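Outdoor chores and machines: are we there yet?
General Discussion > Grounds and Facilities

slabjockey
Posted Friday, 7:12 am
Our property manager came back from a trade show convinced that we can hand the plaza over to a machine by September. Sweeping, litter, gum, the lot. I've pushed a broom on office sites for years and I don't buy it. A wide open stretch with two people on it looks easy, until you get to the steps.
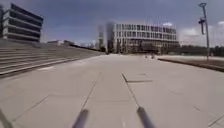 The Asley rep told us his unit covers 1,000 square yards an hour. Fine. Does it pick a wet leaf out of a joint? Does it know a flight of shallow steps from flat paving on a gray morning? I asked both and got a brochure.

Mogensen_fan
Posted Friday, 7:40 am
You're asking for the hardest part first. Flat paving is most of the work on a site like that. Let the machine do the flat and keep your broom for the steps. We ran a Mogensen all last season and I'd buy it again.

slabjockey
Posted Friday, 7:58 am
And how many times did somebody walk out to rescue it?

Mogensen_fan
Posted Friday, 8:05 am
Two. Both times a cable tie in the brush.

hedgerow303
Posted Friday, 8:31 am
Two that you heard about. My crew had a Dellard on trial and they quit reporting the stops after the first week.

My beef is with edges. Open slabs I'll give you. Now take a long hedge with a raised curb beside it, where all the clippings and wrappers end up.

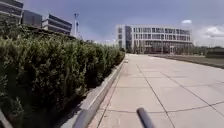 A person with a rake gets the junk out from under the shrubs and trims whatever's hanging over while they're there. The Dellard kept its distance from the curb and left a dirty stripe the whole way down. Then we paid someone to go do the stripe.

Bergþóra Sveinbjörnsson
Posted Friday, 9:20 am
I write cleaning contracts, so I see these after the sale. Stripe along the curb is the most common complaint I get. The Milon trial I looked at was better at it but slow, and they still sent a man with a blower. Ask for a month on your own site before you sign anything, and write down the staff hours too.

Mogensen_fan
Posted Friday, 9:34 am
A man with a blower for ten minutes beats a man with a broom all morning. I don't see the problem.

slabjockey
Posted Friday, 9:51 am
The problem is they'll cut the man and keep the blower. I'll ask about the month. If it gets the clippings out from that hedge line I'll come back and say so.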